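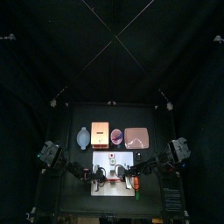

Presse und Kommunikation, Verlag Huet

Neues Buch über das Lernen im Wald: «Draussen beginnt die Schule» von Séverine Maillard

Nolurcombe, im Dezember. Der Verlag Huet veröffentlicht ein neues Buch der Pädagogin Séverine Maillard. Die Autorin hat während 17 Monaten die Waldgruppen der Kinderhäuser Plullari begleitet und beschreibt, wie Kinder im Alter von vier bis sechs Jahren im Freien sprechen, streiten und rechnen lernen.

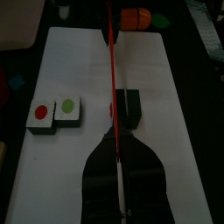

Zwei Schaumstoffwürfel auf weisser Unterlage

Das Buch ist in vier Teile gegliedert. Die ersten zwei erzählen aus dem Alltag der Gruppen, die anderen behandeln die Arbeit mit den Eltern und die Ausbildung der Fachpersonen. Maillard schreibt dabei ohne grosse Theorie — die Beobachtungen der Erzieherinnen stehen im Vordergrund.

«Ich wollte kein Rezept geben», sagt die Autorin. «Jede Gruppe hat mir etwas anderes gezeigt, und manchmal auch das Gegenteil von dem, was ich am Vortag notiert hatte.»

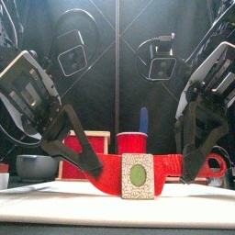 Zwei Roboterarme über einem Tisch

Die Übersetzung aus dem Französischen hat Apolline Moulin besorgt. Sie liest am Donnerstag um 17 Uhr im Saal Grostico aus dem zweiten Kapitel, danach ist Zeit für Fragen. Der Eintritt ist frei.

Rezensionsexemplare können bei der Presseabteilung des Verlags bestellt werden.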